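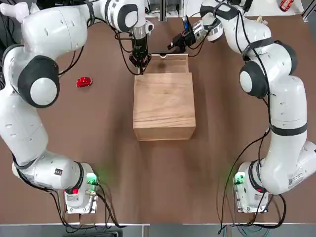 Section 4: Loading Tape and Printing Your First Label

Irora Desktop Label Maker
Text revised October 6, 2025, by Tianyou Li

By now the label maker is out of its carton, the rubber feet are on, and the little bag of desiccant is in the trash. If the feet are still on their backing sheet, go back to Section 3. The cutter is lively, and a label maker without feet will walk toward the edge of the desk a little at a time.

4.1 What you need

The label maker
The Voleck power adapter that came with it
One cartridge of Trovus tape (the starter cartridge is white, and shorter than the ones you buy)
Something that needs a label

Caution: Use the Voleck adapter. Other adapters have a plug that fits. Fitting is all they do well.

4.2 Loading the cartridge

1. Turn the label maker off. The power light goes out after a moment. Wait for the moment.

2. Press the ridged tab on the back and lift the lid. It stops just past upright. It can be persuaded to go further, once.

3. Take the cartridge out of its wrapper and find the loose end of the tape. If there is no loose end, turn the small wheel on the underside in the direction of the arrow until one comes out.

4. Pull out a finger's width of tape. New owners tend to pull out a good deal more, and then try to wind it back. The wheel turns one way only. Trim the extra with scissors and say no more about it.

5. Feed the end through the slot marked with a triangle, between the two metal guides.

6. Press the cartridge down until both corners click. One click means one corner.

7. Close the lid and turn the label maker on. It will feed and cut a short blank piece. Throw this away.

Note: If the display says TAPE? after step 7, the cartridge has gone down over the guides. Start again at step 1. The question mark is part of the message and does not mean the machine is curious.

4.3 Choosing a tape

Tape comes in matte paper, glossy plastic, and fabric. Paper is cheapest and can be written on afterward in pencil. Plastic is the one for kitchens, garages, and anything that gets wiped. Fabric tape is ironed on, and has its own page of warnings in Section 7, which we ask you to read before finding the iron.

A full cartridge gives 92 labels at the standard length. Long labels give you fewer, and so does printing the same label again in a different font to see if it looks better. It usually looks the same.

Store spare cartridges in a drawer, away from sun and radiators. A cartridge left on a car dashboard in summer will print, but the backing will not let go of the tape, and you will own a bookmark.

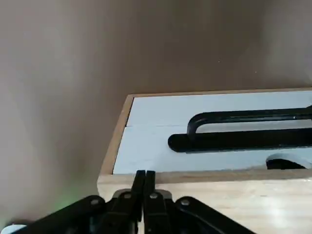
Can I put a label on unfinished wood?

Plastic tape will hold on bare wood if the surface is clean and sanded smooth, though it may lift at the corners after a few months. Rub the label down hard with the back of a spoon. For rough wood, print on paper tape and fix it with a dab of white glue, or use a tie-on tag.

4.4 Typing and printing

1. Press New. The cursor blinks on an empty line.

2. Type your text. The arrow keys move the cursor, and Delete removes the character to the left of it. Hold Delete down to remove everything, including the part you wanted to keep.

3. Press Size to step through the text sizes. There are 9. The smallest is for cable tags and people with very good eyesight. The largest fits five or six letters on a standard label, so "FLOUR" is fine and "CONFECTIONERS SUGAR" will come out as a scarf.

4. Press Frame if you want a border. The choices run from a plain line to a garland of ivy. The ivy was put in at the request of our dealers, and it sells.

5. Press Preview. The text scrolls across the display from right to left. Read it. Then read it as if somebody else had typed it. Most of the labels that come back to us with a complaint about print quality are perfectly printed and say "Recieved."

6. Press Print, and keep your fingers clear of the exit slot until the cutter has finished. You will hear it.

7. Take the label by its edges. The ink is dry at once on paper tape. On plastic tape, give it the time it takes to walk to whatever you are labeling.

Note: One label can hold up to 255 characters. We tested this. The result was longer than the shelf.

4.5 Symbols

Press Symbol to open the symbol list. There are 176 of them, sorted into groups: punctuation, arrows, currency, food, tools, weather, and a group called Other, which holds a teapot, an anchor, and what was meant to be a hedgehog. Use the up and down arrows to change groups, left and right to move within one, and OK to insert.

The list remembers where you left it. If you close it on the anchor, it opens on the anchor, possibly for years.

4.6 Sticking the label on

1. Wipe the surface and let it dry. Dish soap is fine. Furniture polish is the natural enemy of labels.

2. Bend the label at the split in the backing, peel off one half, and line it up.

3. Press that half down from the middle outward.

4. Peel the other half and press it down the same way.

On curved surfaces such as jars, run the label around the curve and leave a gap between its ends. Overlapped ends come loose first, collect crumbs, and start to look like a decision.

For bins and boxes, put the label on a side that faces you when the thing is on its shelf. Lids are tempting. They are flat, they are easy to reach, and they move from box to box when the household is in a hurry. By March you will have a container marked WINTER HATS full of extension cords.

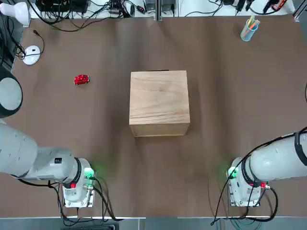 Wooden box and red toy car on brown paper.

4.7 What to write

The label maker has no opinion on this, so here are ours.

Name the contents the way you would ask for them out loud. If everyone in the house says "the tape drawer," then the label is TAPE, even if the drawer is mostly string.

Avoid MISC. A box marked MISC will be full within a week and will stay full until you move. If you cannot name what is in a box, list the two largest things in it and let the rest travel with them.

For small children's things, add a symbol before the word. There is a car, a ball, a bear, and a block in the group called Home. Print the symbol at a size bigger than the word, and stick the label low.

Dates belong on freezer food and almost nowhere else. Print the day it went in. Labels that say "use soon" are true for a while.

4.8 Saving labels

To save a label, press and hold File until the display says SAVE, then choose a numbered slot and press OK. Saved labels survive a power cut. They do not survive a reset (see Section 9), which asks whether you are sure, and takes the first key you press as your answer.

If you use the Abdelaziz phone app, saved labels appear there under My Labels after pairing. Labels made on the phone go the other way when you press Send. The ivy border does not transfer. We are told this is being looked at.

4.9 If something is wrong

Printing is faint on one side: the lid is not fully closed, or the print head needs cleaning. Use the small felt stick from the accessory bag, with the power off.

The label is cut partway through: there is gum on the blade. See Section 8 before touching it with anything, and do not touch it with a finger at all.

The machine prints a row of squares: the text includes a character it does not know. This often happens with text pasted from email on a phone. Retype it on the keys.

Nothing happens: check that the adapter is in the wall as well as in the machine. We list this last so that you have had a chance to find it on your own.

Section 5 covers printing two lines, printing sideways, and how to stop printing sideways.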